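Shared Workshop Course in Home Robotics
Handout 4: Building and Checking a Hand-Held Gripper
Prepared by Modupe Uzor for the Brutomlow Workshop
Issued 2018-02-19

Purpose of this session

Participants completed the finger linkages in Handout 3. This session covers final assembly of the hand-held gripper, fitting of the marker cubes, and the first checks at the table. The same gripper will later be mounted on the Xaba arm, so the work should be done to the tolerances given here even where a looser fit would serve for hand use.

Participants should bring their own finger assemblies, a set of hex keys, and the printed marker sheets. Spare pads are kept in the drawer marked Nonix.

4.1 Marker cubes

Each finger carries one cube. Before fixing a cube, confirm that all its printed faces are flat and that no corner of the paper has lifted. A lifted corner throws a shadow across the pattern, and the tracking software (Omen, version as installed on the workshop machines) will then report the cube as missing or, worse, place it at the wrong angle.

Tighten the cube mount with the finger fully open. Close the finger slowly by hand and check that the cube clears the body through the whole travel. If it touches, loosen the mount and turn the cube outward. Do not file the cube.

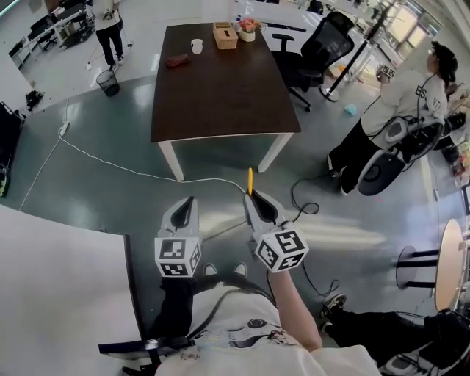 Cable length is the most common fault at this stage. The lead from the base must allow the gripper to be raised to face level and lowered to the table without pulling at the connector. A lead of 2000 mm is supplied. Participants who shortened theirs to 800 mm last September found it too short for any work done standing, and the shorter lead is no longer accepted for assessment.

Leads should be routed away from chair casters.

4.2 Finger pads

The pad should sit square in its plate and should not rock when pressed with a thumb at either end. Clean both surfaces with alcohol and let them dry fully before applying the adhesive. Press for one minute, then leave the pad overnight. A pad used on the same day tends to creep toward the tip under load – the error is small, but it shows in every later measurement. 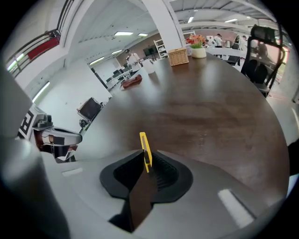 After the pads have set, measure the opening between them at full travel. The design value is 57 mm. A reading as low as 53 mm is acceptable for hand use. Anything less means that the linkage is binding, and the pivot screws should be backed off by a quarter turn and the reading taken again. Record both readings in the build log, including the one that failed.

4.3 First checks at the table

The checks use ordinary household objects, for two reasons. They are cheap to replace, and they differ in stiffness more than the test blocks do. Begin with a cup. Approach from the side, close until the pads just make contact, and stop. The wall of a paper cup should not buckle before the cup leaves the table. Repeat with a cloth, which calls for a full close, and then with a small box.

Participants work in turn and should agree beforehand who has the table. Keep the cubes facing outward during each approach. If a hand or sleeve passes over a cube, note the time in the log and continue; a gap in tracking can be dealt with afterward, while an abandoned attempt cannot.

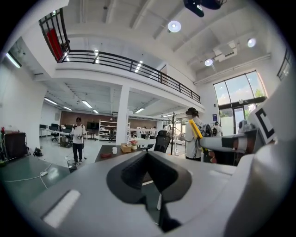

Figure 3. View from a hand-held gripper, with a marker panel at right and the table ahead.

4.4 Common faults

Finger closes on one side only: the return spring has been fitted backward. Remove the upper cover and reverse it.

Tracking drops out near the windows: strong side light. Turn to face the other way or wait for cloud.

Gripper feels heavy at the front: check that the rear cover screws are the long ones. The short screws let the cover drop, and the balance shifts forward.

4.5 Work to be submitted

Each participant will submit the build log, the two opening measurements, and one page on any change made to the published design. Drawings may be done by hand. Logs are to be left in the tray by the tool cabinet before the next session.

Questions on the tracking software should be directed to Olanrewaju Okeke, and questions on assembly to the author of this handout. Handout 5 covers the adapter plate for the Xaba arm.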